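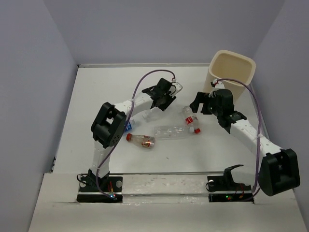 So can you use the Voladard without pairing it to a phone? For the basics, sure. It tells the time, counts your steps and plays whatever music you've already loaded, but maps and messages need a phone somewhere within Bluetooth range.

That was the first thing I asked Matěj Zelenák when he picked up, and I think he was a bit relieved it was an easy one. It was 7 in the morning my time, he'd had dinner already, and we were both on video with terrible lighting.

Matěj looks after wearables at Likel, a small outfit that started in a spare room above a bakery and now sells a smartwatch I've had on my wrist since July. I like it a lot! I also have complaints, and he'd agreed to hear them.

"Go on, start with the strap," he said. "Everyone starts with the strap."

OK, the strap. It's stiff, and the clasp catches on jumper sleeves (I've ruined a good one). Matěj says the new colour run has a softer band and a flatter clasp, and it'll fit the old body. "You slide it off the same pins. We didn't want to make people buy another watch to get a comfortable one."

Then battery. The box says 10 days and I get that only if I leave the always-on display off. With it on, I'm charging every third night. He didn't argue.

"Ten is with the screen sleeping. It's printed on the back of the box, in smaller writing than I would've liked. I lost that argument."

I asked who won it and he laughed and changed the subject – to Jurčo, the software that runs the thing. It's named after a dog, apparently. Version 17 is out to testers now and the big change is offline maps, which I've been whingeing about forever. You pick a region on your phone, send it over, and it sits on the watch taking up 700 MB or so.

"A city is much less," Matěj said. "But people want the whole state. They want to drive to the beach and not think about it."

Fair enough, that's exactly what I want.

He told me the testers had sent in 969 reports, and that a big chunk were the same bug, where the alarm went off an hour early after you crossed a time zone. "One man wrote to us at four in the morning from an airport hotel. Very polite, considering."

What about payments? My bank isn't supported and neither is my sister's. He says they're talking to more banks but wouldn't name any, and wouldn't give me a month either. I tried three times. Fourth time he held up his cup and said it was empty.

The other thing I wanted to know was Preston, the cheaper model with the square face. There's been a rumour it's being dropped. "No. It's getting the same update, a few weeks behind. My mum wears one, I'd never hear the end of it."

We finished up talking about buttons. He's a button person, I'm a button person, and the Voladard has two proper ones that click. I asked if they'd survive the next redesign.

"While I'm there, yes," he said. "Ask me again next year."

Filed under: Wearables, Interviews

3 comments

kezza_t: Still no word on my bank then. Sigh. Good to hear about the strap though, mine's given me a rash.

Graham P: Does the map download work from a tablet or does it have to be a phone?

nightbus: Had the alarm bug flying home from Perth. Wasn't me who wrote the polite email.

Contact us | Privacy | Back to top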